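# The Robot That Squeezed Too Much

Have you ever grabbed a ketchup bottle, given it one friendly squeeze, and ended up with a lake on your plate? Robots do that too! One of the best flops I know happened in February at the Rerkmont lab, to a robot arm named Fellow.

Fellow's job sounded easy. Pick up a squeeze bottle, tip it over a cup, and pour 60 grams of syrup. A kitchen scale under the cup told Fellow how much had gone in.

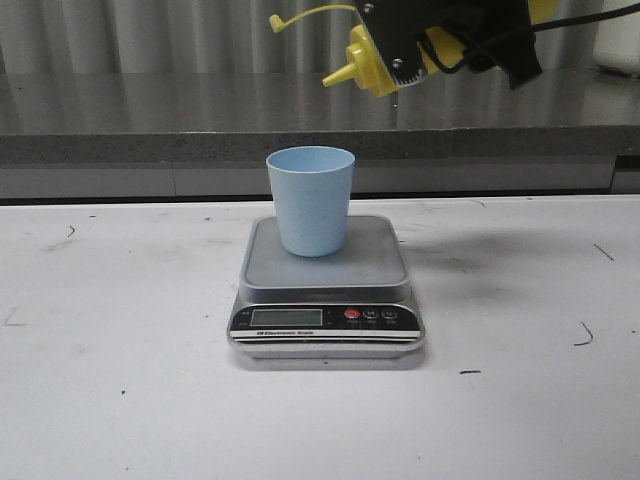

A bottle, a cup and a scale make a surprisingly tricky puzzle for a robot.

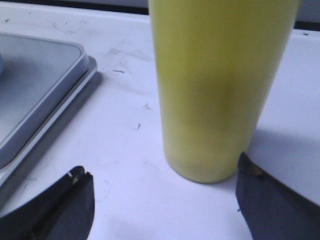
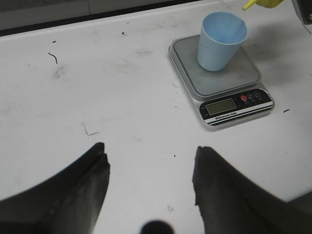 So what went wrong? Fellow squeezed, and the syrup came out slowly at first (syrup is like that). The scale needed 2 seconds to settle on a number. Fellow didn't know about the wait! It saw a number that was too small, so it squeezed harder. And harder. By the time the scale caught up, the cup was overflowing and syrup was creeping toward the buttons.

Natanael Pimentel, the engineer on duty, hit the big stop button. Every robot lab needs one, and everybody who works there learns where it is on their very first day. Then he spent the afternoon with a sponge.

Engineers call this kind of trouble *lag*. Lag means the news arrives late. You've felt it in the shower, when you turn the tap, nothing changes, you turn it more, and then YIKES, hot!

The fix was great. Now Fellow gives one tiny squeeze, waits 4 seconds, and reads the scale before it squeezes again. There's also a limit on how hard its fingers can press, even if the scale says something silly.

**Try it:** Put a cup on a kitchen scale and pour in water until you reach 60 grams. Then try again with honey, and ask a grown-up before you start!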